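会议日期:2023-01-15
地点:Isosska 三楼小会议室
参加:茶水与会务组全体同事、行政、人事、设备安全,以及 Mustdale 的现场工程师
记录:会务组

大家陆续到齐,先喝了几口热水,聊了一会儿食堂新换的粥,主持人才说开始。上次会议是去年11月开的,纪要已经发过,没有人提出修改,就算通过了。只有一位同事补充说,上次写的“机器人送水”容易让别的楼层误会,以为以后按个铃就有水送到座位上,这阵子已经有人来问过她了。大家都觉得她说得对,从这次起统一写“机器人取放饮料”,对外的通知也照这个写法改。

## 一、Goicoechea 项目进展

先说一下背景,方便新来的同事看。Goicoechea 是我们自己给这件事起的项目名,目标很朴素:会议前后那些拿瓶子、摆瓶子、收瓶子的重复活儿,看看能不能分一部分给人形机器人做。机器人由 Mustdale 提供并负责调试,我们出场地、出人,也出意见。

目前的练习都在长条白桌靠里的那一头做。机器人站在桌边,伸右臂到桌角上方,对着瓶子练张手、靠近和握住。桌上放的东西很少,现在常用的是黄盖子的深色饮料和绿盖子的茶色饮料,一高一矮,工程师说高矮不同的瓶子摆得近,对它来说是比较费心思的题目。 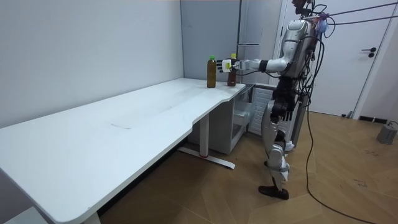

会务组的同事听到“费心思”这个词都笑了,说我们新人刚来的时候也是这样,摆台摆到第二排就开始碰倒第一排。笑完之后大家谈得很认真,意见比较集中的有下面几点,记得啰嗦一些,请各位包涵。

- 速度。现在机器人做一次取放,比熟练同事慢得多。工程师的意思是先求稳,速度往后放。会务组同意,也请行政不要在月报里拿“每小时多少瓶”来比较,现在比这个对谁都没有好处,看的人还容易着急。
- 瓶子的种类。我们平时用的瓶子,软的硬的都有,瓶身有粗有细,瓶盖颜色也乱。一位做了很多年会务的同事提议,先把最常用的几种固定下来,别今天一种明天一种。采购那边回应说可以商量,但要等现在的库存用完。
- 谁来摆初始位置。练习开始前瓶子放在哪里,现在是工程师口头说,我们照着放,说法每次都有点出入。大家希望有一张简单的图贴在墙上,字大一点,老花眼也能看清。Mustdale 答应去画。
- 失手怎么办。瓶子倒了、滚了,由工程师先让机器人停下,确认停稳以后我们再过去收拾。有同事承认,看见瓶子往桌边滚,手会不由自主地伸过去,这是多年的职业习惯。设备安全的同事很体谅,不过还是请大家务必忍住,饮料洒了擦掉就好,手最要紧。

## 二、对岗位和排班的影响

这一项谈得最久,原定的时间都用完了,后来又从下一项里借了一些。

人事先把话说在前面:茶水与会务组现有14位同事,项目试行期间不减人,不降工资,也不因为练习占用的时间扣绩效。这句话请照原样写进纪要,人事也同意写进去。会上有同事问,试行结束以后呢?人事说目前还没有定下来的方案,不愿意随口许诺,等有了草案会先拿到这个会上来谈,再往上报。提问的同事表示,这样的回答虽然不能让人完全放心,可是听着踏实,总比听漂亮话好。

接着讨论陪练的安排。每次练习需要2位会务同事在场,一位负责摆瓶子,一位在旁边记情况。前一阵总是那几张熟面孔在去,一来她们胆子大,二来她们的班正好空着。别的同事有点不好意思开口,其实也想去看看。决定改成轮流,愿意去的在排班表上自己写名字,暂时不想去的也完全没有关系,谁都不用解释原因。

有一位同事谈到自己的心情,征得她同意后记在这里。她说刚开始站在旁边,心里不是滋味,觉得自己天天做的事情,现在教给一台机器。后来工程师常常来问她:这种瓶子您平时捏哪里?瓶盖朝哪边客人拿着顺手?她才发觉自己手上有这么多讲究,以前从来没有人来问过。她希望这些讲究能写成文字,署上会务组的名字,将来带新人也用得上。在座的人都很赞成,主持人当场把它列为待办。

行政提到,Groltham 那边的办公楼也想来参观学习。大家欢迎,但请提前说好时间,别赶在会议高峰的上午来,也请参观的同事不要围着正在摆瓶子的人拍照,有的同事不习惯。

关于培训,初步定了10个课时,内容包括练习的流程、停机按钮在哪里怎么按,还有如何填写情况记录。课时都算在上班时间里。有同事担心自己不懂电脑,工程师说记录表用纸笔填就行,他们来录入。这个答复很受欢迎。

## 三、现场安全与环境

设备安全的同事去看过现场,夸了大家保持得整齐,也提了一些要改的地方。

1. 机器人身后的黑色线缆有一段拖在地板上,弯弯绕绕的。推水车经过时请绕到桌子另一侧走,不要从线上压过去。Mustdale 会研究能不能加线槽,加之前先用警示带围出来。
2. 门口一侧要保持畅通,机器人离门不远,进出的人请先敲门,听到里面应声再推。保洁同事的进场时间和练习时间要错开,由行政去协调。
3. 地板上有些深色的印子,保洁问能不能打蜡。设备安全的意见是先不打,地面太滑,人和机器人都不好站,用普通清洁剂擦擦就可以了。
4. 机器人手里拿着瓶子的时候,任何人不要上前去接,也不要去扶。瓶子拿歪了、横过来了都由它去,等工程师说可以了再动。 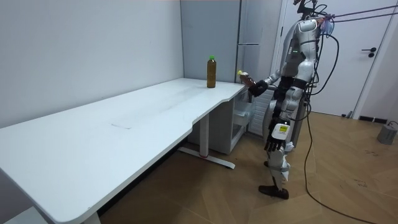
## 四、其他事项

靠墙那台浅灰色的高冰箱,有同事问能不能腾一格出来放陪练同事的水杯和饮料。行政会去问清楚里面现在放了什么,再给答复。

练习的时候站得久,膝盖不好的同事提出想要凳子。这件事早该想到了,行政表示很抱歉,凳子会尽快送过去,要带靠背的,放在警示带外面。

还有同事建议给机器人起个小名,叫起来亲切。会上七嘴八舌提了不少,有几个实在不宜写进纪要。最后商量下来,先不起名,等练习再顺手一些,请全组一起投票。

下次会议的时间由行政另行通知,尽量避开月底盘点。

## 待办

| 事项 | 负责 | 要求 |
| --- | --- | --- |
| 瓶子初始位置图,大字版 | Mustdale | 下次会议前贴好 |
| 常用瓶型清单 | 会务组、采购 | 按库存情况商定 |
| 陪练轮流排班表 | 会务组 | 自愿填写 |
| 会务手法整理成文,署会务组 | 会务组、工程师 | 先出初稿,大家传阅 |
| 警示带和线槽方案 | 设备安全、Mustdale | 警示带先行 |
| 带靠背的凳子 | 行政 | 尽快 |
| Groltham 参观时间 | 行政 | 避开上午高峰 |
| 对外通知改为“取放饮料” | 行政 | 各楼层都要换 |

纪要如有记错或漏记的地方,请直接在纸质版上用笔改,放回茶水间的文件夹里,记录人会统一誊清后再发一遍。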